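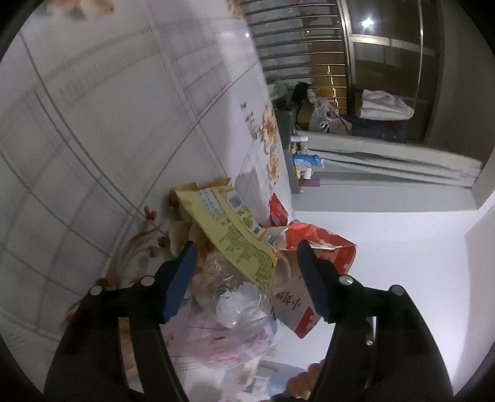
Clearing packaging: tips for teaching by hand

Trash is my favorite thing to teach a robot! Snack bags and boxes are free, you never run out, and no two pieces crumple the same way. I'm on my fifth notebook of these tips, so help yourself.

Start with the soft stuff. Bring the two fingers down on either side of a crumpled bag, then close slowly - a fast squeeze shoots it sideways.

Take cardboard by its flat sides. Flaps fold when you pinch them, and the robot will happily learn to pinch flaps from you.

Leave the pile messy. Elisa Pellegrini used to line everything up first, and her robot was lost the moment a bag leaned on a box.

Carry things over the basket before you open the fingers. Pause there for a slow breath, then let go. I love this part!

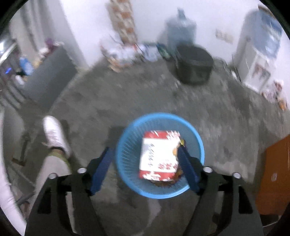 Box above the blue wastebasket.

Wipe the finger pads between rounds (a damp cloth is plenty). Chip grease gets on everything.

If you fumble, start that pickup over from the top. And stop when your wrist gets tired - sloppy demonstrations teach sloppy habits.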